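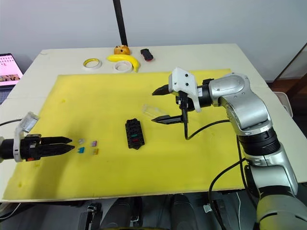

Blade fuses on the yellow board

Ticket 41 – update stuck, Derico laptop
Raised by: Geetha Hegde

Feature update gets to 2% then rolls back. Tried twice. No error code, just "undoing changes".

14:10 Cleared update cache, restarted service. Same.
14:50 System partition nearly full – some 700 KB left. Old font files in there, deleted.
15:25 Ran again, past 2% this time. Printer driver flagged as incompatable, removed it.
16:05 Installed. Geetha to check printer tomorow, then close.

– Subbarao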